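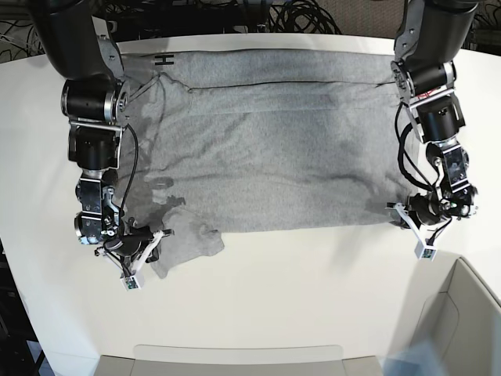
Gray garment spread on the white table, an arm at each end.

Print this page | E-mail this page

Reading Liris Out of Order: A Student Project Report
Romana Brabec and Martti Kinnunen, Comics and Sequential Art elective

When we picked Liris for our project, neither of us had read more than a couple of issues, and I will admit that I chose it mostly for the covers. It runs to 62 issues, all set in the drowned city of Trorkton, and our question was a simple one: does a new reader need to begin at the beginning?

We asked 15 classmates to read one story, "The Hindska Bridge," in issue 31. Eight of them had read everything before it and seven came to it cold. Afterward they each wrote us a page, and what lovely pages they were! Keisha Nakamura, who came to it cold, wrote that she never worked out who the ferryman was — and cried at his farewell anyway. Vy Tạ had read it all and found the same farewell a bit rushed, with too much talk crammed into the last four panels.

Martti and I went back and counted the words in those panels. There are 63, in a story that has only 518 altogether, so Vy had a point. The new readers hardly mentioned it, though, and most of them wrote about the colors instead, especially the green that creeps into the water page by page.

We would have liked a bigger group, and we should have asked everyone the same follow-up questions. Our thanks to Mirela Batista for lending us her whole run, including the two issues we had to read very carefully on account of the loose staples.

This site uses cookies. By continuing to browse, you accept our use of cookies. OK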